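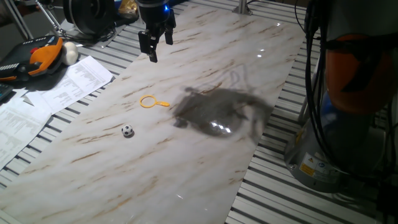
Progress report to the Barasa Small Grants Fund
Project: Pocket Play, the Niltar miniature toy sets
Reporting officer: Shabani Kashindye
3 May 2019 was the date on your reminder, so you will see I have used all of it.

Work on the sorting and surfaces strand is further along than I feared in November. The sets are meant for waiting rooms, where toys arrive complete and leave in coat pockets, and we have spent most of this period deciding which small things earn a place. The two we keep coming back to are the tiny black-and-white football and the yellow toy magnifying glass, which has a rim and a handle and no lens, so that the marble pattern of the board shows straight through it. As an instrument of science it has limits. As a thing to hold up to your eye and look at your uncle with, it has tested very well.

What the money has bought

Your grant of 2,220 has gone on toys, boards and printing, in that order. We hold 92 toys in the store at Ekley, all of them logged, and I have a new respect for anyone who logs buttons for a living. The remaining printing bill is due next month and is covered.

The play boards

We asked for a surface that wipes clean and looks less like a hospital. Virkton offered us grey, a different grey, and marble pattern. We took the marble. It is glossy, with brown veins running across it on the diagonal, and it gives a waiting room the air of a modest hotel.
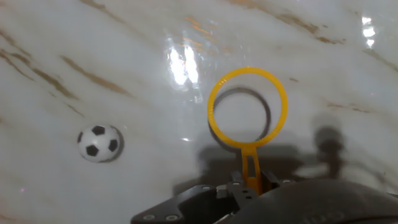
The gloss has been the main argument of the period. Under ceiling lights the board throws back bright spots, and two of our testers complained of it — both adults, both sitting down at the time. The children we asked were more interested in whether the football could be kept. We have asked Virkton to quote for a satin finish and will choose when we have seen a sample. A pale board does have one clear advantage, in that small toys show up well on it when somebody is tidying at the end of the day.

What has gone less well

The instruction card is on its fourth draft. The first ran to both sides of the paper and explained how to play with a ball. The current one has a list of contents and a polite request to put things back, and I expect the second part to be ignored.

We also lost some weeks to the question of storage. The tins we had chosen closed beautifully and then could not be opened by anyone under 10, or by me. We have gone over to drawstring bags.

Next steps

1. Agree the board finish with Virkton and place the order.

2. Settle the contents list, with the football and the magnifying glass in every set. 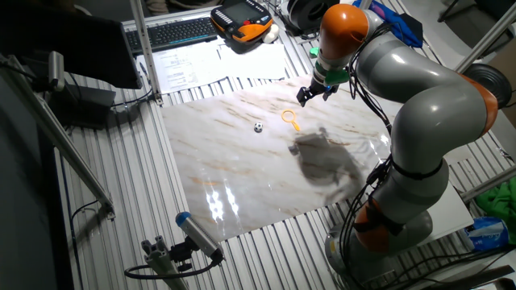

3. Deliver the first sets, up to 10 of them, to the waiting rooms that have signed up.

4. Visit each room after a month, see what is left, and report back to you without flinching.

We are not asking for any change to the budget. I would be grateful for a decision on whether replacement footballs can be charged to the grant, as I think we are going to need them.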